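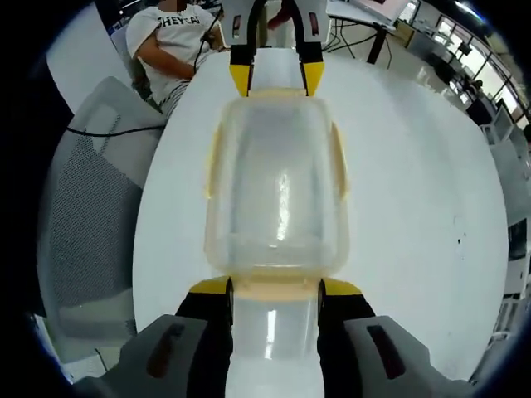 Hermine Danzer wants the clips judged separately from the lid, and after this morning I think she is right. Her point was that a box can seal well and still be a nuisance to open, and we have been putting both into one score. So from today the sheet has two columns, one for the lid and one for the clips. Old entries stay as they are.

Jan 24, 2018

Storage containers, continued. Clear rectangular ones with the pale yellow latch clips down the long sides. Working at the round white table again as the long bench is full of the Davik jars, which still need their labels soaked off.

Did the Imura boxes first. Washed, dried with a tea towel, left open with the lids beside them for 50 minutes before weighing. Last November we skipped the wait and the weights wandered all over the place from water sitting in the lid groove. The groove is narrow and a towel doesn't get into it. A folded bit of paper towel pushed along with a butter knife does, more or less.

Filled to the line with tap water, clipped, turned on end over the sink, then on each side. No drips from the long sides. One box let a bead of water out at a corner, and when I opened it there was a crumb of something in the seal. Cleaned it, repeated, dry. I have written it down as a pass with a note. If anyone would sooner call it a fail, change it, but leave the note.

Clips: stiff on the first few goes, then easier. You have to press the lid down at the middle before the second clip will catch. If you do one side all the way and then the other, the far edge lifts a bit and you end up leaning on it. Put that under clips, not lid. My thumb was sore by the end, so the last few were done with the heel of my hand and probably felt easier than they were.

Premura boxes next. Same shape near enough, slightly deeper lid. These I find harder to judge in colour terms. The sample card calls the plastic "clear" but there is a faint milkiness to the walls once they have been through the dishwasher. Hermine says it was there from new. We don't have an unwashed one left to compare, so I've asked for one to be kept back from the next carton and marked on the base.

Weighing with water in: target was 2000 g of water, and the Premura took 2055 g before it touched the underside of the lid. The Imura was right on 2000. I did the Premura again after emptying and got the same. I'd been reading the fill line from above, so for the repeat I crouched and read it level with the table. Everyone should do it that way. Made no difference this time but it did with the jars.

Pappas boxes not started. The lids are in the blue tub under the sink and the bases are on the top shelf, and I don't know who thought that was a good arrangement. Please keep lids with bases.

Smell test: left a cut onion in one Imura and one Premura, clipped shut, in the fridge. Second shelf, masking tape on the lid. Do not open, do not tidy away. I'll take them out tomorrow at lunch, wash both the same way and see what the lids hold on to. My guess is the seal will be worse than the walls, going by the old tubs at home.

Stacking: they stack fine with lids on. With lids off, the Imura bases nest and then stick. A quarter turn frees them, or a drop of dish soap if they've been left overnight. Premura bases don't nest as far so they take up more cupboard, but they come apart with one hand.

To do:
Order 2 spare seals if the supplier sells them on their own
Freezer run, water at three-quarters, clips closed
Retype the sheet with the new column
Find the good kitchen scale, the one on the bench is slow to settle
Soak the Davik jars so we get the bench back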